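Section 4: Trying out two hand controllers in the Birhane simulator

Last revised 27 October 2024

By the time you get to this section you should have the Birhane simulator running and both hands moving when you move the sliders. If they don't move, go back to Section 3 and check the joint map again. I skipped that the first time and lost most of an evening to a left thumb that thought it was a right one.

What we're doing in this section is comparing two hand controllers on the same small job. The first is Drindora, the one that ships with the package. The second is Trargate, which you have to add yourself. Both drive the same pair of five-fingered hands, so any difference you see comes from the controller. The job is fruit and tray: pick up the apple, bring it over to the pink tray, let go. It sounds like nothing and it will keep you busy for days.

4.1 Before you start

1. Close any other Birhane session. Two sessions will fight over the same port and the loser doesn't tell you it lost.

2. Open the Plarkthorpe task pack and load the table task. If the list is empty, the pack is in the wrong folder (it wants to be next to the settings file, one level up from where you'd think).

3. Set the physics rate to 1,000 steps per second. You can run slower, but small round things start to slide out of the fingers for no good reason, and then you end up blaming the controller.

4. Turn on contact logging for both hands. It's off by default.

5. Press Reset and let everything settle before you touch a control.

Note: the arms and the hands have separate enable switches. If an arm swings over nicely and the fingers just ride along doing nothing, that's the switch. I still forget it — there's a sticky note on my monitor now.

4.2 Setting up the approach

Start with Drindora, and start with the right hand. I like to stop the run just short of the grasp and have a good look around before I let it close. You want the fingers out over the top of the apple and the thumb coming in low on the near side, with an open arc between them. If the thumb is up at the same height as the fingers, the hand will push the apple across the table every time. 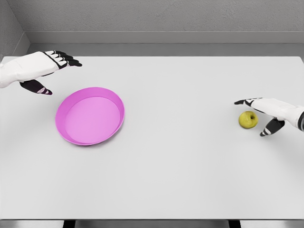 Does it matter which hand I test first?

It doesn't change the results, as long as you use the same order for both controllers. I go right hand first out of habit, and my notes are easier to compare that way.

Now set the approach itself:

1. Choose Grasp, then Preshape, and pick "wide wrap." The "pinch" shape is fine for pens and blocks. On a small round apple it's a coin toss.

2. Bring the hand in slowly. The speed slider has no units on it, which annoys me too, but anything in the bottom quarter is safe.

3. Pause when the thumb is close to the table. Check the clearance number in the side panel. If it reads negative, the thumb is already pressing into the tabletop and you need to lift the wrist a bit.

4. Park the other hand somewhere out of the way and leave its fingers open. A closed fist parked low can clip the tray when the working arm comes across.

5. Save the pose. Give it a name you'll recognize next week, please. I have a folder full of things called "test2new" and I couldn't tell you what a single one of them does.

Caution: don't change the preshape while the hand is touching something. The simulator will let you, and the object will shoot off the table at a speed that would be very exciting in real life. Back the hand off first, then change it.

4.3 Closing the hand

This is where the two controllers really part ways. Drindora closes all the fingers on one timer. You give it a closing time and a force limit, and every finger heads for its target together, whether or not its neighbors have touched anything yet. Trargate closes each finger until it feels contact, holds there, and then tightens the whole lot at the end.

For Drindora:

1. Set the closing time to Medium.

2. Set the force limit to 11. (Again, no units. It's a scale of the package's own.) Lower than that and my apple slips on the way up; a lot higher and the fingers squeeze it out like a bar of soap.

3. Press Close and watch the contact panel. You're hoping for the thumb and at least two fingers to light up.

4. Lift slowly, then stop and hold still for a moment before you move sideways.

For Trargate:

1. Go to Controllers, Add, and point it at the Trargate folder. Restart the simulator. It says you don't need to, but you do.

2. Leave the force limit alone. Trargate has its own, and the two don't get along.

3. Set the contact threshold to 41. That's a little above the default, and it stops the fingers from freezing when they brush each other on the way in.

4. Press Close. It takes noticeably longer than Drindora, so don't panic and press it again. A second press means Open.

Note: if you switch controllers in the middle of a session, reload the saved pose. The joint offsets don't carry over and you'll be comparing two different approaches without knowing it.

4.4 Carrying to the tray

Once you trust the right hand, set up the same job for the left. The left arm has to work across the top of the tray, and that makes it the better test of the two, I think. The hand hides a good part of what's going on, so you find out pretty fast how much you were steering by eye and how much by the numbers.

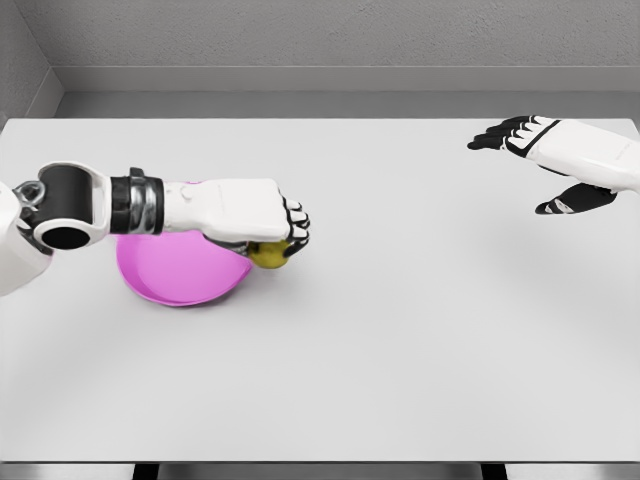

I turn on the second view for this part, the one from the side, and keep the contact panel open next to it. With both of those up, I can tell a good hold from a fruit that's just wedged against the fingertips. Wedged looks fine right up until the wrist turns.

1. Set the carry height so the lowest knuckle clears the rim of the tray. Measure from the knuckle and not from the palm!

2. Move across in one go if you can. Every stop and start gives the fruit a little shake.

3. Lower the hand until the clearance number is small but still positive.

4. Open the fingers at half speed. With Trargate, tick "release thumb last," or the thumb flicks the apple sideways as it lets go.

5. Lift straight up before you swing the arm home.

Caution: the simulator has a "snap to tray" helper, and it's on in some versions of the task pack. Turn it off for any comparison. It will happily make a bad release look like a good one.

4.5 Logging your runs

Do a batch with each controller and change nothing in between. I ran more than 3,000 tries over August, most of them overnight with the random start positions switched on, and I'd still call some of the differences a toss-up. You don't need that many to pick a controller for your own use. You do need to log the same things each time: controller, which hand, preshape, force or threshold setting, and how the try ended.

For how it ended, I use four words: placed, dropped, pushed, stuck. "Pushed" means the hand moved the apple on the approach and never got a hold. Keep that one separate from "dropped." A push is nearly always a pose problem, and you fix it back in 4.2. A drop is more likely to be the closing settings in 4.3.

If your logs come out blank, check that the output folder exists. Birhane won't make it for you. And copy the settings file into the same folder when you finish a batch, so the numbers and the settings stay together.

My own setup these days is Trargate for anything round and Drindora for boxes and blocks, where the faster close saves a lot of waiting. Your objects may be different, so run the batch before you settle on one. Moving your saved poses over to the real hands is in Section 5, and please read the part about the emergency stop before you plug anything in.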